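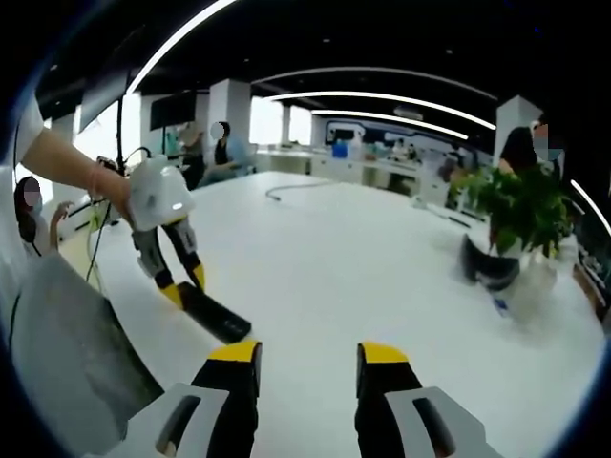
Re: Open day demo: hand-held gripper stations, notes and open items

From: Ebise Birhane
To: grippers-users list
Month: September

Replying inline to the message from the Hotcombe group. I was on the visit and kept notes at the large white table, so I can answer most of this. Cables and calibration are at the bottom.

> We could not send anyone to the Grirnance open day. Could somebody who
> went post what was shown at the hand-held stations? In particular:
> is it one operator per gripper or one per pair, what objects are
> being picked, and are the fingertips still the black ones?

One operator per gripper at the table I watched. Two grippers can be in use over the same table at once, and in the picture at the top the second one is over a black object, a remote control or something of that shape, with its fingers angled down. The near one is open. The view is from the near gripper's own camera, so expect the usual strong curvature toward the rim. The table is flat.

The fingertips are yellow now. Finger bodies are still black. The light gray housings at the base of the fingers have the rectangular cutouts that were discussed on this list in the spring. I asked whether the cutouts were for weight or for access to the screws and was told access.

> What was the format? Talk first, or straight to the tables?

Short talk, then tables. The talk was a summary of the Zoduvus report and had little that has not been posted. The number that was new to me: 1591 episodes kept from the last collection period, after review. They would not give a figure for how many were thrown out. Target for the next period is 1000 episodes on small flat objects only, which they consider the weak spot. Flat things on a flat white surface give the fingers very little to get under, and operators tend to drag the object to the table edge and pick it there. The new instructions forbid that.

Visitors could try a gripper after the talk. The trigger pull is longer than on the Bañuelos version. I closed too early on my first four tries and pushed the object away each time. The staff operator told me to wait until both tips touch the table before closing, and that fixed it.

> Is the status light documented anywhere yet?

No. There is a small light on the front of the white body. I was told steady means recording and slow blink means tracking has been lost and the episode should be dropped. I did not see a blink during my turn, so take the second half as hearsay until the manual is out.

> How is tracking holding up in a normal office room? Ours fails near
> the windows.

Same complaint there. The room has bright windows on the far wall and long light strips on a dark ceiling, and the exposure has to cope with both. Their advice:

1. Lock exposure before the first episode and leave it locked.
2. Start each episode with the camera pointed at the table, never at the windows.
3. Leave some clutter in view. A bare white table with nothing behind it tracks badly. They keep a potted plant on theirs for this.
4. Redo the mapping pass if furniture is moved.

With those four in place they quote 59 minutes as the longest session without a tracking loss. Median was not given. I asked twice.

> Cables: wired or battery?

Wired. A thin black cable comes off the top of the gripper. It pulls slightly on the wrist when you reach across the table, and I would want a longer one. Battery operation is planned but has no date.

Calibration: finger opening is checked at the start of every session against a printed gauge, 75 mm at full open. If the reading is off, the tips are reseated and the check is repeated. The gauge file will be put in the shared folder. It is not there as of this morning.

Open items for the list:

- Does anyone have the yellow tips on the older finger bodies? The mount looks the same to me but I did not get to measure it.
- Hotcombe, please post which exposure setting you use near the windows, and the lens version.
- I have two spare copies of the talk handout. Write to me off list if you want one.

Ebise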